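Lesstead College, Department of Interior Studies
Unit 2: Storage in the Domestic Kitchen
Course leader: Nandini Raju

Wall storage became common as kitchens grew smaller. Students should be able to explain how shelf depth, door swing and mounting height affect daily use. The set reading is Adams, chapter 2. The Skunden housing survey covered 190 homes, and its tables will be needed for the written assignment.

Upper cabinets are usually shallower than base units, so that the back of the counter remains within reach.
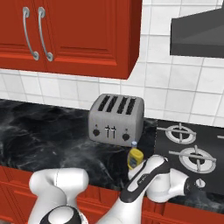
Mounting height is measured from the finished counter surface. Drawings must state this figure and the direction in which each door opens. Assignments are to be submitted to Vignesh Gowda by the end of May.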